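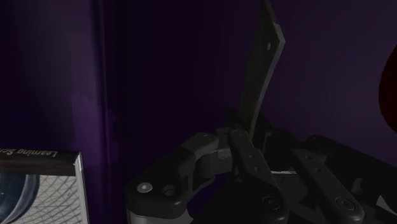
The parish clerk at Trovdale asked in writing whether the delay to the Durine culvert would push the whole scheme into a second winter. It will not, provided the revised order of works is accepted. The reasons are set out under Programme.

Jastgate Flood Alleviation Scheme
Progress report to the funder, 24 February 2025

Works completed
The upper channel has been regraded over its full length of 1,350 metres. Both banks are seeded, and coir matting is pinned along the outer bends. Of the 33 property surveys in the grant agreement, 19 have been carried out and the reports issued to householders. The remaining surveys are booked.

Works outstanding
The Durine culvert has not been started. Trial pits found a water main 4 metres east of the line shown on the utility drawings, and the headwall has had to be moved. The revised design is with the drainage authority for consent. Two of the river gauges are installed but not yet calibrated – their readings should be left out of any modelling until the next report.

Programme
We propose to build the Trovdale storage basin before the culvert. The basin needs no further consent and can use material already stockpiled from the regrading. On this basis the culvert would be finished in September, ahead of the autumn rise in levels. The date depends on consent being granted without a further round of comments.

Budget
Spend to date is within the approved profile. Moving the headwall will be met from contingency. Yang Groundworks has priced the change and the figure is in the cost annex.

Decision requested
Written approval is sought for the revised order of works. The payment milestones for the basin and the culvert would need to change places in the grant schedule – the total claimed would stay the same.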